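Vaserent adds power and data panel to its entryway storage line

Vaserent has released a wall panel that brings power and data connections into its entryway storage line. The panel is sold separately or with the existing wire racks and shelving, and orders opened on 25th March.

The gray panel carries two plates. One is an outlet plate with a pair of sockets side by side. The second, smaller plate holds two square ports. Both are fitted at the factory, and the panel is delivered ready for connection to a supply by a licensed electrician.

"Customers were charging phones on the floor under the coats," said Margareta Stoica, product manager at Vaserent. "We moved the connections up to the level where bags are hung."

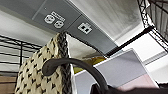
Textile bags with wide straps were used in the load tests, which began in January at the Sachdeva workshop. Knitted bags stretch under load and hang lower than woven ones, so the clearance below each hook was increased for the final version. Hook ends are rounded to prevent snagging in open knits.

The black wire racks and shelving units are unchanged and can be mounted to the same rails. Existing owners need three additional brackets, supplied in the retrofit kit.

"Installation takes two people," said Severino Arrieta, who led the testing. "The rail goes up first and has to be level before the panel is lifted onto it."

The panel is covered by a warranty of two years. Mounting drawings and wiring instructions are available from Vaserent dealers on request.

Press contact: Candela Cordero, Vaserent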